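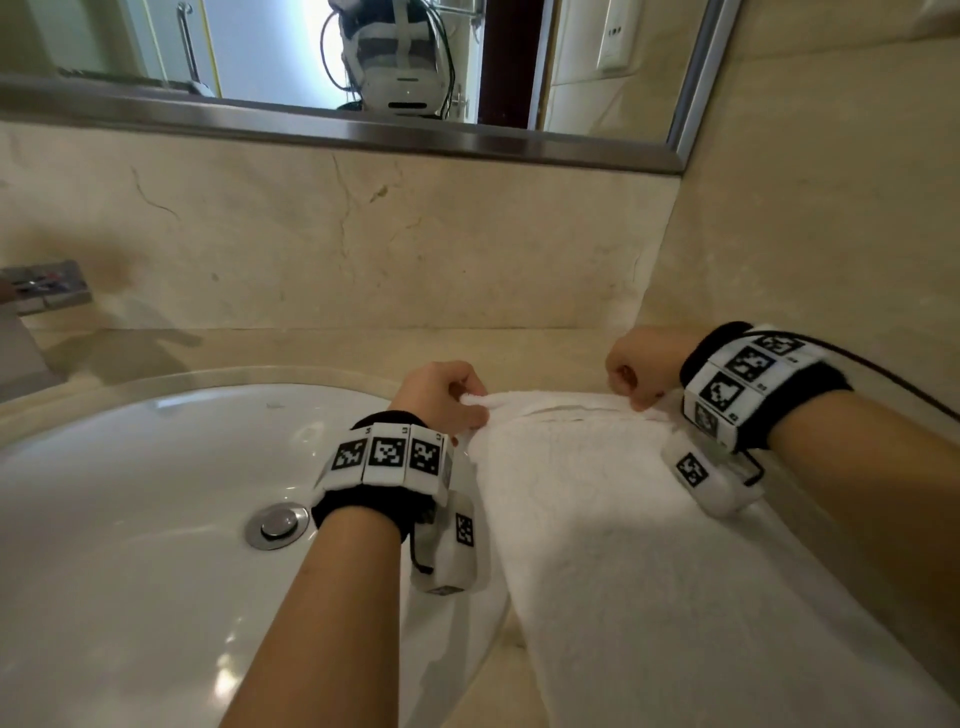

Towels are secretly amazing! Every time you dry your face, a whole crowd of tiny thread loops goes to work for you. Those loops have a name – terry – and they are what make a bath towel feel so different from a bedsheet or a T-shirt. Look at a white terry towel folded beside a sink, with fingers curled into the fabric, and compare it with the glossy basin it hangs over. Water slides down a smooth basin and heads for the drain. A towel grabs water and holds on to it.

So how does it do that?

Start with the cotton. Cotton comes from a plant, and its fluffy bits are made of very thin hairs called fibers. Cotton fibers love water. When a drop touches them, it gets pulled into the tiny gaps between one fiber and the next. Scientists call this capillary action (say it like this: KAP-uh-ler-ee). You can see it when you dip the corner of a paper towel in juice and the color creeps upward all by itself, even though gravity is tugging it down!

Now add the loops. A bedsheet is woven flat, with threads going over and under each other. A terry towel starts out the same way, but extra threads are left a bit slack so that they pop up in loops on both sides. More loops means more cotton touching your wet skin, and more places for water to hide.

How are the loops made?

At the Ollura mill in Grarnurwood, the looms are as wide as a garage door and so noisy that everyone wears ear protection. A loom holds two sets of long threads. One set is pulled very tight. The other set is kept loose. The loom slides in a few cross threads, then gives them all one big push, and the loose threads have nowhere to go but up. Pop – a row of loops! Then it does the same thing again, and again, all the way down the towel. One loom there can make 136 bath towels in a day.

Why does folding matter?

A wet towel needs air. Water leaves it by turning into a gas called water vapor and drifting off into the room, and that happens fastest when lots of the towel is spread out. If you fold a damp towel into a thick bundle, the middle stays wet and starts to smell like old socks. (That smell comes from tiny living things called microbes, which love damp places.) Hang it open first. Once it is completely dry, fold it by pulling the top edge straight between your two hands so the fold comes out smooth.

Try it yourself!

You will need a dry terry washcloth, a piece of old cotton sheet the same size, two bowls, and a measuring cup.

Put 200 milliliters of water in each bowl. Drop the washcloth in one and the piece of sheet in the other. Wait 30 seconds. Lift each one out and let it drip over its own bowl while you count slowly to 8. Then pour what is left in each bowl into the measuring cup, one bowl at a time, and write down the numbers.

Which bowl has less water left? Where did the missing water go? Squeeze the cloths over the sink and find out!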